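Looking After Everyday Dishes

Most plates and bowls wear out from the way they are washed and stacked long before anyone drops them. The notes below cover ordinary glazed dishes, the kind that get used every day. Good china with gold trim needs gentler handling and is on its own page.

Scraping and soaking

Scrape food into the trash with a rubber spatula. A metal knife leaves gray lines on the glaze, and those lines are metal left behind by the knife more often than real scratches.

Rinse off egg, oatmeal and anything with starch in cool water first. Hot water cooks it on. Tomato sauce and grease can go straight into hot water with dish soap.

If food has dried hard, fill the dish with warm water and a spoonful of baking soda and leave it while you wash everything else. Twelve minutes is usually enough. Overnight soaking is fine for glazed pieces, but an unglazed foot ring will take up water, and a bowl that has soaked all night should air dry before it goes in the microwave.

Gray marks and tea stains

For gray cutlery marks, make a paste of baking soda and water, rub it on with a damp cloth and rinse. If the marks stay, use a powdered cleanser made for cookware. Go lightly and stop as soon as the mark lifts.

Tea and coffee stains come out with the same paste. For old stains in mugs, put in 2 tablespoons of white vinegar, fill with hot water and wait until it cools. Do not mix vinegar with bleach, in a mug or anywhere else.

Tyson Lachance wrote in from Nemcombe to say he uses a cut lemon dipped in salt on his mugs. It works on fresh stains. Salt is gritty, so I would keep it off anything with a painted pattern.

Loading the dishwasher

Leave a gap between pieces. Plates that touch will knock together through the whole cycle, and the rims chip first. Bowls go on the upper rack at a slant so the water runs off the foot. Face the dirty side toward the spray arm.

Hard water leaves a white film. Run the empty machine once a month with a cup of vinegar standing on the top rack, and check that the rinse aid has not run out. We have very hard water here and I do this on the first Saturday – otherwise I forget.

Checking for cracks

Before you put a dish away, look it over under a good light. A hairline crack in the glaze may show only as a thin dark line. Tap the rim with a fingernail. A sound dish rings and a cracked one gives a dull click.
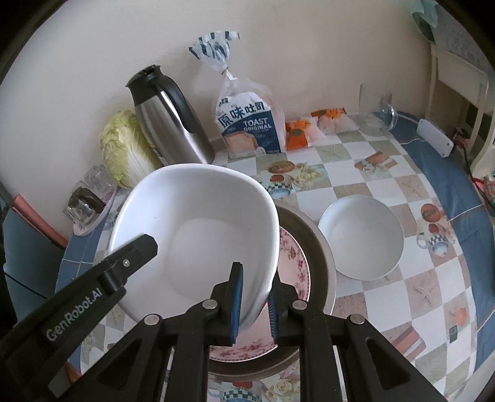 Bowls need the closest look because they get stacked deep and pulled out by the edge. Start with the rim, then go down the wall to the bottom. Tilting the bowl steeply, like the white one in the photo, opens up the whole inside to view, and on a glossy glaze a scratch or a dull patch will catch the light as you turn it. Run a fingertip slowly along the rim too, and stop if you feel anything rough. A chipped bowl can hold keys or buttons, but keep it away from food.

Stacking

Put the heaviest plates at the bottom and keep each stack to one size. Bowls nest better in short stacks. If the feet are rough, lay a paper towel or a circle of felt between pieces – old flannel cut with pinking shears also works and does not fray much.

Keep the everyday dishes between waist and shoulder height. Serving bowls that come out in April and at the holidays can go on the top shelf, with nothing stacked inside them.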